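Keeping your health paperwork straight at home

I have been the keeper of the medical papers in our house for 22 years, which mostly means I'm the one who gets yelled for when somebody can't find an insurance card. I've tried accordion files, shoe boxes and one very expensive planner. What follows is what stuck, and most of it happens at the kitchen counter while the pasta boils.

Start with one sheet on the fridge

Before you buy a single folder, get a plain sheet of paper and write down every doctor, dentist, eye doctor and pharmacy your family uses. Name, phone number, street, and the name of the person at the front desk if you know it. I do mine in pencil, as offices move and doctors retire (ours at the Naylor clinic left in November and I found out from a recorded message!). Tape it inside a cabinet door if you don't like guests reading it.

Under the list, put allergies and current medicines with the dose. Big letters. If you ever have to read it over the phone at two in the morning without your glasses, you'll be glad.

Then put it on the phone

My neighbor Sibusiso Nkosi got me to do this one. Save each office as its own contact and start every name with "DR" so they bunch up together when you scroll. Put the patient portal address in the notes. Don't put your password there, please. I keep passwords in a little address book in the sewing drawer, filed under the name of the clinic, and I write them in with two letters left out that only I would know.

Take a picture of the front and back of every insurance card while you're at it, and make an album just for those. When the new cards come in the mail, delete the old pictures the same day. I once handed over a picture of a card from a plan we'd dropped and spent most of a summer sorting out the bill.

The binder

Mine is a Terby three-ring, the fat kind, and it has lived through two moves. One tab per person. Inside each tab, newest paper on top, always. I keep shot records, test results, visit summaries and eyeglass prescriptions. I do not keep appointment cards once the appointment is on the calendar, or those glossy pages about cholesterol that come stapled to everything.

Pull the staples before you punch the holes. Staples catch, pages tear, and then you've got half a lab report under the stove.

For bills I use a separate folder, because money papers and health papers breed when you put them together. Each bill waits there until the statement from the insurance company shows up. I lay them side by side, check that the date and the office match, and only then pay. Write the date and the check number across the top in pen. If the numbers don't match, call and ask for an itemized bill, and write down who you talked to.

Medicines in the kitchen, not the bathroom

The bathroom gets steamy, so ours moved to a high shelf in the pantry, away from the stove. I use a Grustier bin with a lid that snaps. I mark the month each bottle runs out on the cap with a marker, so I can look down into the bin and see what's due without picking everything up. Refills get called in a week early. Twice a year I take out anything expired and carry it to the drop box at the pharmacy. Ask your own pharmacist where the nearest one is if you've never looked.

Label maker or tape?

I own a Dernov label maker and I like it fine, but the labels curl on anything rounded. For bottles and jars I've gone back to masking tape and a permanent marker. For the binder tabs, the label maker wins. If your labels leave gum behind, rub on a little cooking oil, let it sit through a cup of coffee, and wipe it off with dish soap.

Getting ready for a visit

I keep an index card going on the counter for whoever has the next appointment. Any question that comes up goes on the card, even the silly ones. The card goes in the wallet behind the insurance card, so out it comes at the front desk whether you remember it or not. When we get home I copy the answers onto the visit summary and file it before my coat is off, or it'll sit in the car until spring.

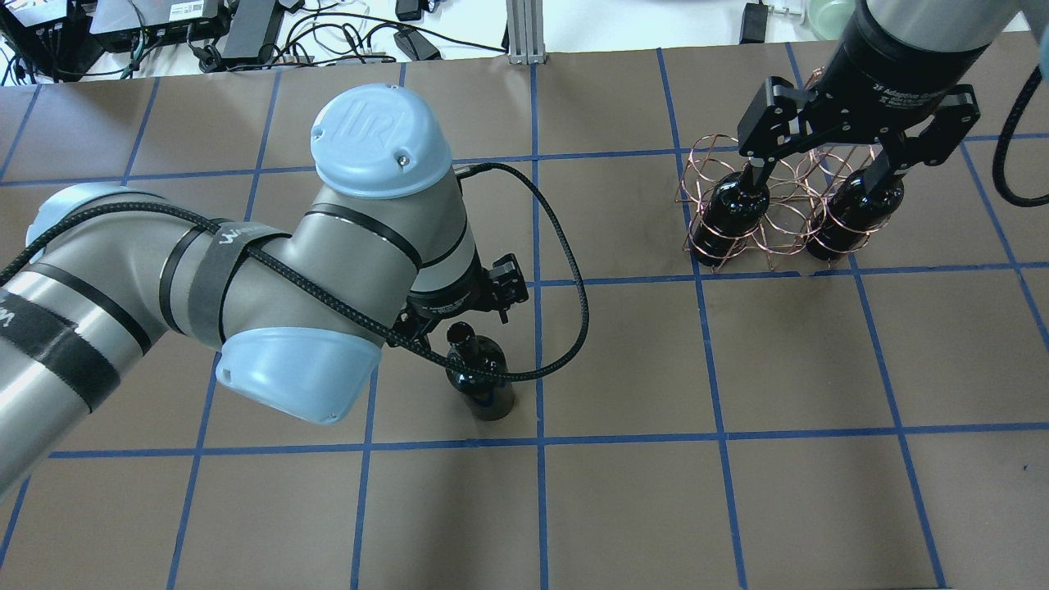

And if you're doing all this for a parent too, give them their own binder in a different color. Mom's is yellow, and it stays on the hook by her back door, where my sister and I can both grab it on the way out.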